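Treloar blanket drive -- yarn count??

knitbarn60
Drop box at Treloar closes in September. We have 91 squares, need more in worsted. Acrylic ok, no wool pls, washing is a pain for families.

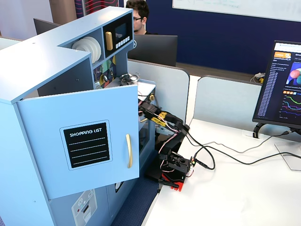
Also lables. One per blanket, first name only.

Rulik
Disagree on wool. Superwash is fine, been sending it for years.

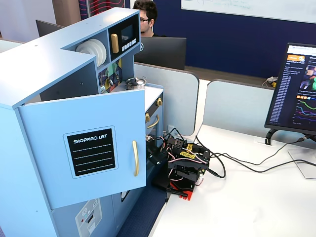
Toy kitchen, door open

knitbarn60
Handent said no wool. Not my rule

clitum1786
Then ask them again? Half my stash is superwash.
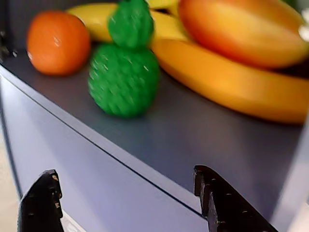
Fruit on the gray shelf

Rulik
Same -- I'm not buying more yarn for this.
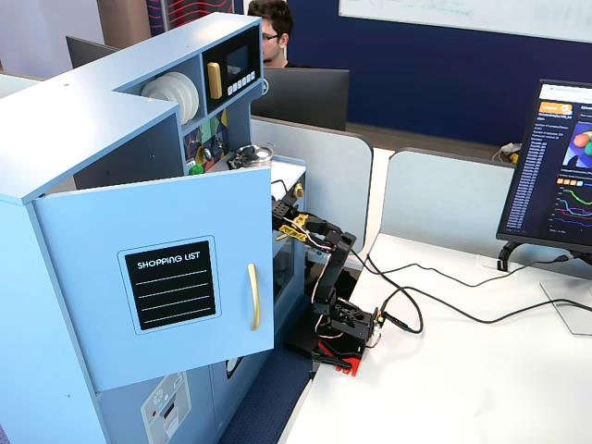

Can do 60 squares by then, superwash or nothing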